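How I Clean Out and Refresh an Old Desktop Tower

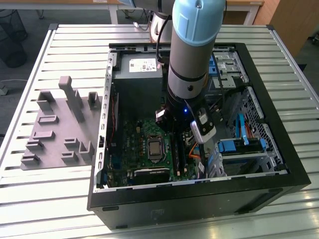 Hardware & Repairs

I have a soft spot for old black desktop towers. They're heavy, they're homely, and most of them have plenty of life left once somebody cleans them out and gives the processor a fresh dab of thermal paste. I've been doing this on my bench for years now and I finally wrote the steps down after my neighbor Lieselotte Frerichs asked me to walk her through it over the phone for the second time (hi, Lieselotte!).

None of this is hard. If you can change a light bulb and you own a Phillips screwdriver, you can do it. Set aside an afternoon your first time, and don't start twenty minutes before dinner like I did.

What you'll need

A Phillips #2 screwdriver, preferably with a long shaft
A can of compressed air or a small electric duster
A soft paintbrush (a cheap one from the craft store is great, as long as it's clean and dry)
Isopropyl alcohol, 90 percent or higher
Coffee filters or lint-free wipes
A tube of thermal paste
A muffin tin or a few jar lids for screws
Your phone, for taking pictures as you go

I use the Cocco paste that comes in the little gray syringe, and I've had good luck with it, but any decent paste is fine for a machine like this. Please don't spend a fortune on the fancy stuff for a computer that's going to do email and solitaire.

Before you open anything

Back up your files first. I know, I know. Do it anyway.

Shut the computer down properly, flip the switch on the back of the power supply if there is one, and pull the plug out of the wall. Then hold the power button in for a few seconds to drain what's left. Unplug everything else too – monitor, keyboard, speakers, that mystery USB cord. Take a picture of the back before you do it. I was very sure I'd remember which port the speakers went in, and I was very wrong.

Let the machine sit for a bit if it's been running. I usually go make coffee.

Lay it on its side

This is the one thing I wish I'd learned earlier. I spent ages working on towers standing upright, holding parts in with one hand and fumbling for screws with the other. Put the thing down flat with the open side facing up! Gravity becomes your friend, the motherboard is lying there like a map, and a dropped screw lands somewhere you can see it.

Any sturdy table works. I like a big one, with room for the side panel and all the bits that come off. A slatted metal top like the one in my picture is solid as anything, but small screws do love to find the gaps, so keep your muffin tin close. And keep the case itself off bare carpet, please. Static is a real thing.

On most towers the side panel is held on by two thumbscrews or regular screws at the back edge. Take those out, slide the panel toward the rear and lift it away. If it sticks, look for a latch before you start yanking.

Get your bearings

The inside of a tower looks like a lot until you know the neighborhoods. The boxy metal thing in the upper part of my case, with the white specification label on it, is the power supply. Yours may be at the other end, lots of newer cases put it at the bottom. Leave it closed up. You can dust the outside and blow air through the vents, but never take the screws out of the power supply's own housing. It can hold a charge that'll hurt you even when it's unplugged.

The big green board is the motherboard (they come in other colors too, mine happens to be the classic green). In the middle of it you can see the processor, a silver square sitting in its socket with a metal bracket holding it down. Off to the right of that are the long slots where the memory goes. You won't see the processor on yours yet, it'll be hiding under a heatsink and most likely a fan, so hang on and we'll get there.

Before you touch any of it, put a hand on the bare metal of the case. Do that every so often while you work. If you have a wrist strap, even better. I have one and I lose it constantly.

Dust first

Take the case outside or into the garage if you can. Dust from an old tower is not something you want on the couch.

Keep the can upright and use short bursts. If you tip it, you can spray cold liquid all over the board, and then you're waiting for that to dry. When you get to a fan, hold the blades still with a finger or a popsicle stick. Letting them whirl under the air is fun but it's rough on the bearings.

Work from the top down and finish with the vents. Those rows of tiny slots in the sheet metal clog up with felt – that's really what it looks like, gray felt – and the air can't get through. I brush them from the inside with my paintbrush and then blow them out from the inside, too, so the dust leaves the case instead of going back in.

Go easy with the brush around the little capacitors and connectors. You're dusting a shelf of figurines here, not scrubbing a pot.

Take out the memory

You can leave the memory in for a simple cleaning, but I like to pull it and reseat it. A surprising number of "dead" computers come back to life from this alone.

Press the clip at the end of the slot (some have one, some have clips at both ends) and the stick pops up a little. Lift it straight out by its edges. Don't touch the gold contacts. Lay the sticks on something that won't build up static, like a plain cardboard box. Remember which slot they came from, or check that picture on your phone.

Old paste off

Now for the heatsink. First unplug its fan from the motherboard, gripping the plug and not the wires. Heatsinks are attached in different ways: push pins you turn and pull, four screws, or a lever and clip. If yours has screws, loosen them a bit at a time in an X pattern so the pressure comes off evenly.

Then twist. Gently! A tiny wiggle left and right breaks the seal of the old paste. If you pull straight up on a stubborn one, on some machines you can rip the processor right out of a locked socket, and bent pins will ruin your whole week. If it won't budge, plug everything back in, run the computer for a few minutes with the heatsink still firmly attached to warm up the paste, then shut down, unplug and try again.

Once it's off, you'll see dried-up gray crust on both the heatsink and the processor. Dampen a coffee filter with alcohol and wipe. Go through as many filters as it takes. I leave the processor in its socket with the bracket closed the whole time, there's no reason to take it out for this job, and the socket is the most delicate thing in the case. You want the top of it shiny and clean, with no gray left on it. Let the alcohol dry completely. It only takes a minute or so.

New paste on

Put a blob the size of a small pea right in the center. That's it. Don't spread it, don't draw a smiley face, don't frost it like a cupcake. The heatsink will squish it out for you.

Lower the heatsink straight down and try not to slide it around. If you have screws, get all of them started by hand first, then tighten in that same X pattern until they're snug. Snug, not gorilla tight. With push pins, do opposite corners, and listen for the click.

Plug the fan back in. I'll say it again on its own line because I've forgotten it more than once.

Plug the fan back in.

Memory goes back next. Line up the notch, press down firmly at both ends and the clips should snap closed. It takes more push than you'd expect.

Tidy the cables

While you have the lid off, see where your cables are wandering. Anything that could droop into a fan blade should be tucked against the wall of the case or held with a twist tie. The ones from the bread bag are fine on an old clunker, if they're the all-plastic kind. The ones with wire inside I keep away from electronics. Give each plug a light press to make sure nothing came loose while you were brushing.

First start

Do a quick search for screws that wandered off (count what's in your muffin tin against the holes, if you're the careful type). Then stand the case up, plug in the power, the monitor and the keyboard, and switch it on with the panel still off. Hands out of the case. You just want to look and check that the processor fan spins.

If you get beeps and no picture, it's nearly always the memory. Power off, unplug, reseat, try again. If the fan doesn't spin, shut it down right away and go check that plug.

All good? Shut down, unplug, slide the panel back on and put in the screws.

A few leftover notes

I do this once a year on the computers in my house, usually in April when I'm cleaning everything else. The paste doesn't need changing that often, every few years is plenty, so most years it's a dusting and a cable check.

If you have pets or you keep the tower on the floor, do the dusting twice a year. Getting it up on a low shelf helps a ton.

And skip the vacuum cleaner inside the case. A vacuum nozzle can build up static and it'll happily swallow a jumper or a tiny screw. I do use mine on the garage floor afterward!

Next up I'm going to write about swapping an old hard drive for a solid state one, which makes a bigger difference to how fast the machine feels than anything on this page. If you get stuck on a heatsink in the meantime, leave a comment with the model of your computer and I'll see if I've had one like it apart.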